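Haltley reopens teal room after wall panel work

The small workroom at Haltley is back in use after a refit that replaced its wall panels and resealed the joints between them. Work began in June and took 3 weeks. Bucur supplied the panels, and Nasus handled the fitting and the paint.

The old panels had lifted at several joints, and the gaps collected dust that was hard to clean out. The new ones meet in a narrow vertical seam at each corner, with no cover strip. Two colors were chosen - a pale blue-gray for the long side and a deeper teal for the side next to it. Both have a matte finish to cut glare from the lamps.

Preben Holst, who ran the job for Haltley, said the total area came to 391 square feet. Marks along the seams will be touched up when the paint has fully cured. The adjoining store room is next, with the same panels on order.

Bookings for the room open at 8 a.m. through the front desk.

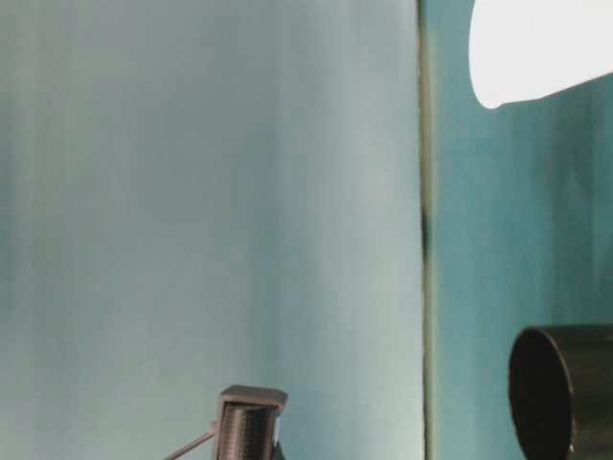

How should the matte panels be cleaned?
Wipe them with a soft damp cloth and plain water, working from top to bottom, and keep scouring pads off the finish.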